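Lo de la tarjeta Povetti empezó en junio, en la cola del supermercado, con una chica muy simpática que me dijo que me devolvían dinero por comprar lo de siempre. Yo soy facilísima para estas cosas (mi madre decía que me venden hasta la bolsa), así que firmé allí mismo, con los congelados derritiéndose en el carro, y me fui tan contenta.

El trato, tal como lo entendí yo, era un dos por ciento de todo. Tal como lo entendía Povetti, era un dos por ciento en droguería y alimentación, nada en gasolina, y solo a partir de 500 euros de gasto en el trimestre. Eso venía en la página de atrás, que leí una noche en la cocina con las gafas de cerca y una infusión. Y había otra cosa: 34 euros de cuota anual, gratis el primer año y ya no el segundo.

Total, que me puse a hacer cuentas, que con lo que me gusta una libreta es casi un vicio. Para recuperar 34 euros al dos por ciento hay que gastar 1.700 al año en cosas que cuenten. En casa los gastamos, claro que sí, pero repartidos: la fruta la compro en el puesto de Celeste Cordeiro, que cobra en metálico, el pan en la esquina y el pescado cuando hay. En el supermercado grande me dejé 133 euros el primer mes, y eso que fui con ganas - demasiadas ganas, la verdad, porque volví con tres botes de suavizante que no me hacían ninguna falta.

Ese es el peligro que le veo al invento. Una empieza a comprar para llegar a los 500 y acaba gastando de más por una devolución de diez euros. Mi amiga Leonilde Rocha tiene la de Kirnora, sin cuota, que devuelve menos pero desde el primer euro, y está encantada. Yo creo que me voy a cambiar, aunque antes quiero mirar bien si hay que domiciliar la nómina, porque por ahí ya no paso.

De momento he llamado para darme de baja antes de que me cobren el segundo año. Me tuvieron un buen rato con la musiquita, me ofrecieron media cuota, dije que no muy educadamente y me dijeron que me mandarían una carta. La sigo esperando, y os contaré cuando llegue.

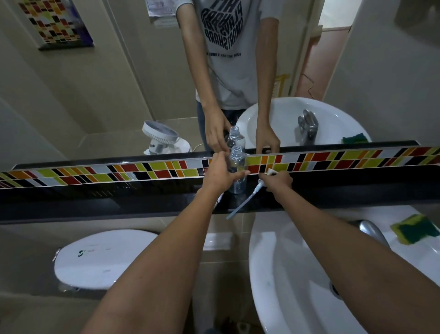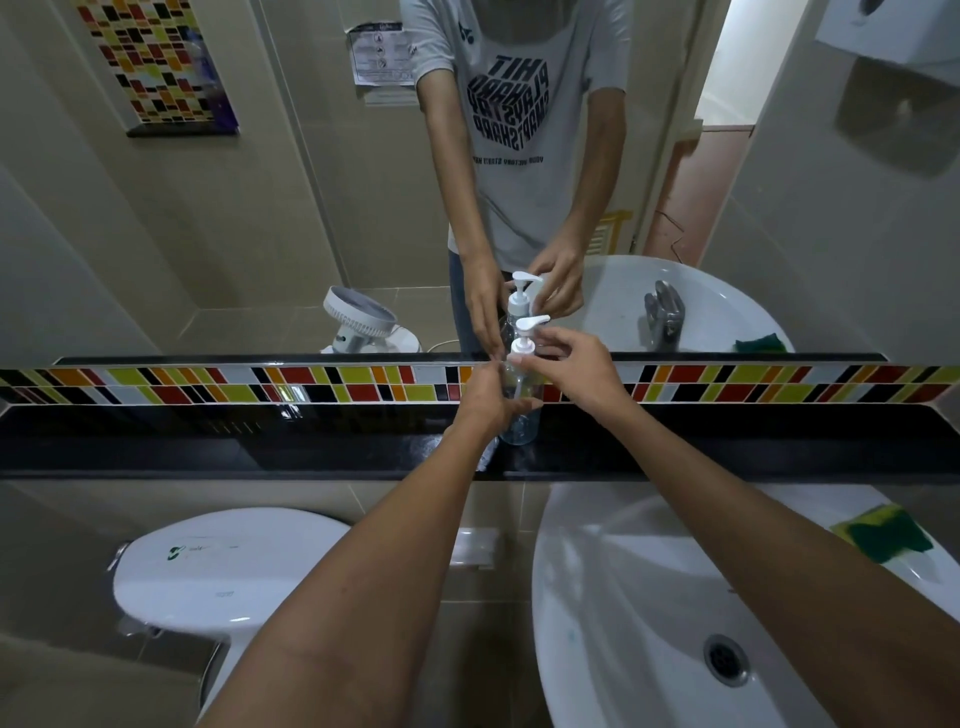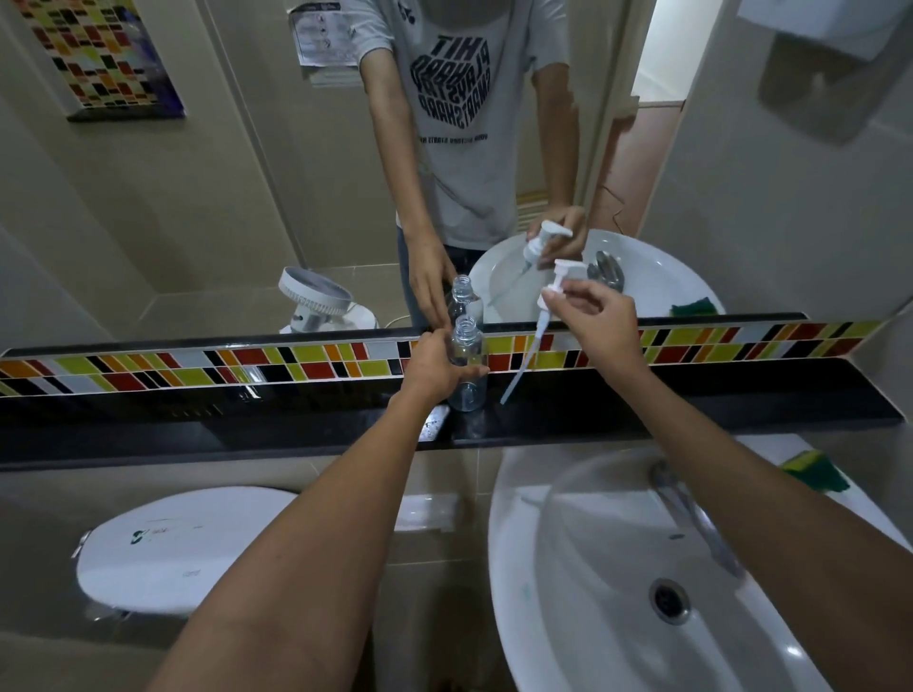
Martim Magalhães
Pide la baja también por escrito y guarda copia. A mí me dijeron lo de la carta por teléfono, no llegó nunca y me pasaron la cuota entera. Me la devolvieron, pero después de dos reclamaciones y un sábado perdido buscando papeles. Y mira si te queda saldo acumulado, que en la mía se perdía al cancelar. Un saludo y suerte con la libreta.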